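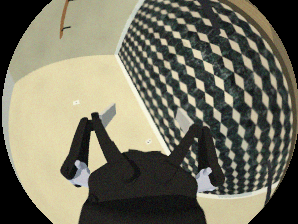
Black fingers, pale lavender-grey tips.

I have moved all my house paperwork into one place, which took most of July and was duller than I expected. I'm writing down how I did it in case it helps anyone else who has let things pile up.

We have lived at Flolside for long enough to collect a drawer, two shoeboxes and a carrier bag of paper. Boiler servicing, council tax letters, the manual for an oven we no longer own. When the insurer asked for the date the roof was last repaired, I spent an evening looking and didn't find it. The invoice was in the car.

I started by tipping everything on to the spare bed and sorting it by who had sent it. I would not do that again. Half the firms have changed their names, and I had separate heaps for what was the same company. Sorting by the part of the house was far better. Roof, heating, water, windows, garden, and then one heap for money and tax. If a letter could go in two heaps I put it in the first one I thought of, on the grounds that I would think of that one first next time too.

The second job was throwing things away. I had bank statements going back to a flat I rented before I was married. I kept anything to do with buying the house, anything with a guarantee still running, and the tax papers for as long as the rules say. The rest went through the shredder, which overheats and stops after a few minutes, so I did it in batches while the radio was on. There were 779 sheets left at the end. I know this because the scanner keeps a tally on its little screen.

The scanner belongs to Man-lok Sin, who lent it to me for the month and has asked for it back twice. It takes a stack at a time and does both sides. It does not like staples, and it does not like till receipts, which curl up and go in sideways. I taped those to plain paper first. Old receipts fade as well, so a few of mine were blank strips with a shop's name at the top. If you have a receipt for something expensive, copy it the week you buy it.

For names I settled on the part of the house, then the year, then two or three words. "Heating 2019 new pump" is enough. I tried a longer system with codes for a day and gave up on it, as I had to look up my own codes.

The files live on the computer and on a drive that stays at my brother-in-law's. Hok-lam Man at work told me to keep 3 copies of everything and I have got as far as two. The third will have to wait until I decide whether to pay for online storage. I looked at a couple of services and the prices were fine, but I don't much like the idea of the mortgage deed sitting there.

The paper originals I did keep now fit in a single box file. It has a list taped inside the lid. My wife was against the whole project until she needed the warranty for the back door and had it in her hand before the kettle boiled. She is still against the spare bed being used for it.

A few things I found along the way. We had been paying for cover on a washing machine that went to the tip when we redid the kitchen, and cancelling it took one phone call and a long wait. The Moriarty quote for the gutters was 400 pounds less than I remembered, so I have rung them to see if they will still do it anywhere near that. There was also a letter from the people at 21 thanking us for feeding their cat, which I had never opened. They have moved now.

I haven't touched the photographs. There are several albums and a biscuit tin from my mother's house in Clandenine, most of them with nothing written on the back. My aunt can put names to some of the faces and I ought to take them over to her before the winter. I don't want to feed them through the scanner, so they will have to be done one by one on a flat glass, and I don't have one of those.

The scanner goes back on Monday. I have the garden heap still to finish, mostly seed packets and the instructions for the Nunard mower, and I'll do those on Sunday night.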